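Do "Cold Wash" Labels Change What People Do? A Look at Laundry Habits in Nedville
By Sum-yee Yip
June

For my final project I wanted to check a claim I kept running into, that people will wash their clothes in colder water if you put a clear enough message in front of them. Detergent makers say it, the city says it, and the textbook for this class says it in a box with a green border. I had doubts before I started and I have more of them now.

The city of Nedville ran a campaign called Wavow last year. It put stickers on machines in shared laundry rooms asking people to pick the cold setting. The campaign's summary says it was a success. It bases that on a survey with 892 replies, in which most people said they now washed cold "more often." More often than what is never stated. The survey also went out by email to people who had signed up for the campaign, so the people answering were the ones who already liked the idea. I don't think you can learn much from that.

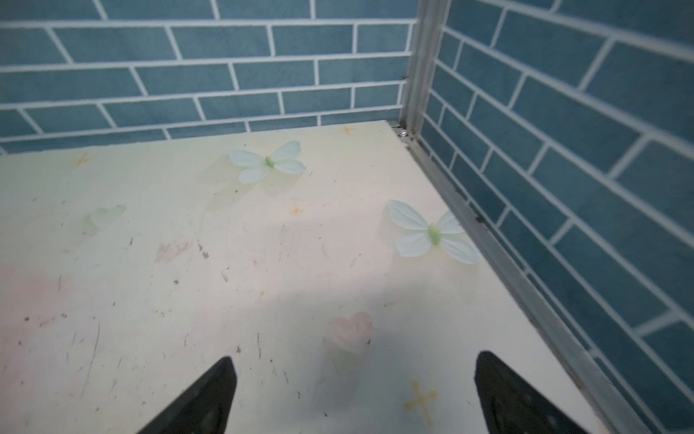
My plan was to look at what machines were set to and leave opinions out of it. Two apartment buildings let me use their records, Farar House and the Lamrani building. Both have card-operated washers that save the temperature of each load but not the name of the person, which made the privacy form short. Farar House got the stickers. Lamrani did not, because the manager there thought they would leave glue on the lids. The two buildings are close in size and both are mostly rented by families.

I got 1,401 loads in total. I threw out 249 of them where the temperature field was blank or the cycle was stopped early. That left me with 1,152 loads to work with. The blank ones bother me. They nearly all came from the same washer at Lamrani, and if the people who use that washer are different in some way (it is the one nearest the stairs), then my comparison is off and I have no way to fix it.

What I found is not exciting. The share of cold loads at Farar House was a bit higher than at Lamrani after the stickers went up. But it was also a bit higher before they went up. The gap got slightly wider in the first weeks and then went back to where it had been. My teacher suggested I call this "a short-term effect." I would call it noise until someone shows me the same bump in another building.

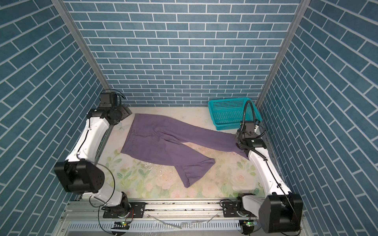
There are other reasons to be careful. The warm weather came in during the study, and people wash different things when it gets hot – fewer sweaters, more T-shirts and shorts. Light clothes that are only sweaty may get a cold wash anyway. Farar House also changed its prices halfway through, so a hot load cost more than a cold one. If I had seen a big change, I would have put it down to the price and left the stickers out of it.

I also talked to people in the Farar laundry room on a Friday evening. Only 3 of them stopped long enough to answer, so please don't treat this as data. One had read the sticker and agreed with it and was running a warm load. One thought it was an ad. The third said she always washed dark colors cold so they would not fade, and she had learned that from her mother.

That last answer stuck with me. Care labels sewn into clothes have been telling people what to do for decades, and plenty of people cut them out because they itch. I looked for a good study on how many people read them and found mostly surveys again, with the same problem as the Wavow one. Asking someone if they read labels is a bit like asking if they floss.
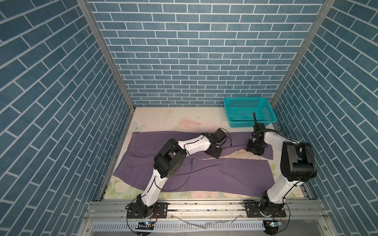
If I did this again I would want a full year of records, so the seasons could be taken out, and at least two buildings with stickers and two without. I would ask for the spin and cycle settings too. Someone who picks "delicates" gets a cold wash on most of these machines whether they care about energy or not, and my records count that person as a success for the campaign.

I would also want to see the electric bills. Lamrani's manager offered them and then stopped returning my calls – fair enough, he was already doing me a favor.

As for the class question, "Did the campaign work?", my answer is that I can't tell, and I don't believe the city can either.

Last updated: June
Contact | Copyright Sum-yee Yip | Back to top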